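Robotik & Automatisierung | Fachbeitrag
3 Kommentare · 11-mal geteilt

3.2 Erprobtes System

Gegenstand der Bewertung ist das Handgreifer-Set Luvel der Firma Adex, das paarweise geführt wird. Jeder Greifer trägt an der Basis einen Würfel mit quadratischen Markern (Abb. 1).

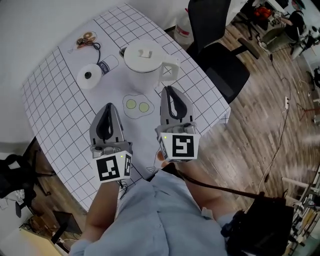
Abb. 1: Beidhändige Führung der Greifer über dem Tisch mit Wasserkocher.

3.3 Durchführung

Am Standort Prullemeck wurden mehr als 1000 Demonstrationen aufgezeichnet, verteilt auf 60 Sitzungen. Die Auswertung oblag Marloes Verbruggen und Lợi Tôn. Verworfen wurden 149 Aufnahmen, überwiegend wegen verdeckter Marker. 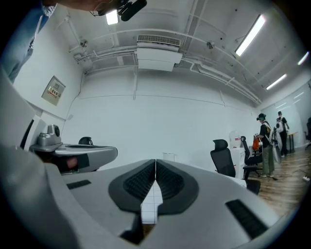
Von den verbliebenen Aufnahmen wurde je Sitzung eine Stichprobe manuell geprüft. Die Kalibrierung erfolgte nach Herstellerangabe.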